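Filed under: Workshop Projects / Progress Reports

Two-arm sorting table, report to Hélène Landry, Monday, June 28, 2021

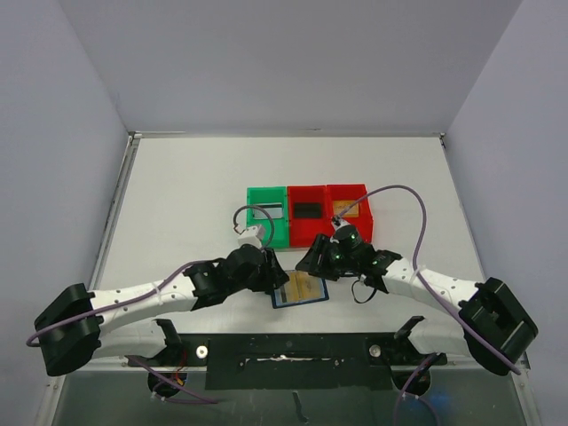 Both arms over the table at the Plirkport workshop, with the green bin and the two red bins behind the grippers.

Dear Hélène,

The arms are mounted and the cables are tied along the forearms. Sylvie Lemieux wrote the first sorting program, and we made 248 trial picks with flat packets. In 7 of them the grippers touched each other. We have spent 441 dollars of the 1000. In August we would like to begin with mixed items.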